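Budgeting for a two-arm cell for desk kit sorting – talk me out of it
Forum: Small Shop Automation > Buying and Planning

benchcrumb
We pack stationery kits by hand. Clalen has quoted us a dual-arm tabletop unit at 41 thousand, grippers "to be discussed," which I take to mean more money. My boss would like a number by July and would like it to be a small one. The job is putting mixed pens, pencils and rulers into one of those multi-compartment holders. What am I forgetting?
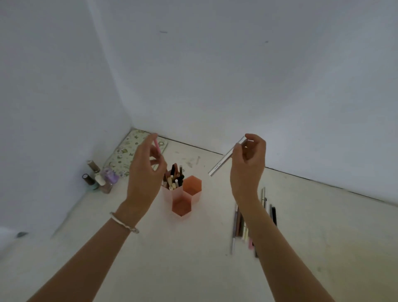
Grippers first, then fixtures, then the arms, in that order of how much sleep I'm losing. The Clalen rep demoed with wooden blocks, all the same size, and everyone clapped. Our reality is a slim pencil in one hand and a clear ruler in the other, over a holder with hexagonal openings. I asked how their vision handles a transparent ruler and got a brochure about palletizing.

torque_and_tea
Your 41 is the down payment on the real number. We bought from Walby two years back and integration ate up to 60 percent of the arm price on top. Guarding, mounting, a guy to come back when it forgets where the table is. Put that in now or you'll be explaining it later.

mildlypneumatic
Disagree with torque on the integrator. If it's slow and light you can do a lot of it in house. I'd spend on grippers and nothing else. Also rent before you buy. Lammers does 3 month rentals and they credit part of it if you keep the unit.

torque_and_tea
"You can do a lot of it in house" is how I ended up with a very expensive coat rack.

benchcrumb
Renting hadn't crossed my mind. Does the Lammers one come with both arms, or is the second arm also "to be discussed"?

mildlypneumatic
Both arms. The stand is extra. The stand is always extra.

gantrygoat
Do you even need two arms? One arm and a cheap feeder would cover it for half the money. Write down what the second hand does all day before you pay for it.

benchcrumb
Fair. Here's my list so far, going in the budget request unless somebody stops me:

1. Part presentation. Pens fanned out on a bare desktop are fine for fingers. I'm pricing trays with slots so the machine gets them one at a time.

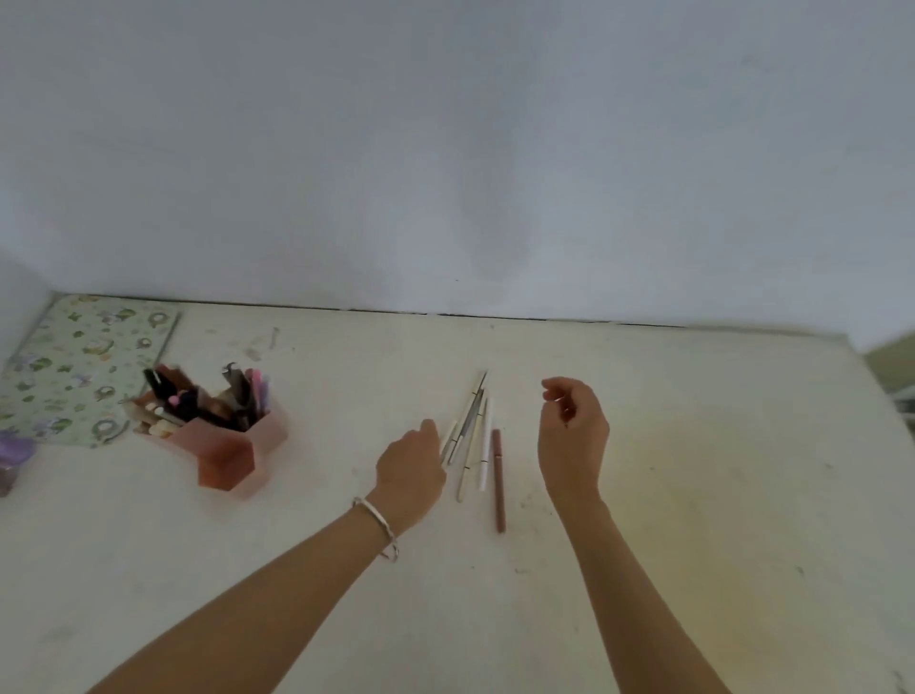
2. Grippers, 2 sets, because the first set will be wrong.

3. Rental from Lammers, then decide on Clalen.

4. Integration at torque's percentage, marked "contingency" so the boss can cross it out himself.

gantrygoat
Add a line for rejects. Somebody has to fish the pens out from behind the machine and that somebody is on payroll.

torque_and_tea
Sudusex makes slotted trays for pens, by the way. Ugly, cheap, and they ship in a week. Get the trays even if you don't get the robot. They sped up our hand packing enough that I stopped bringing up the Walby in meetings.

benchcrumb
So your advice on buying a robot is to buy a tray.

torque_and_tea
Several trays.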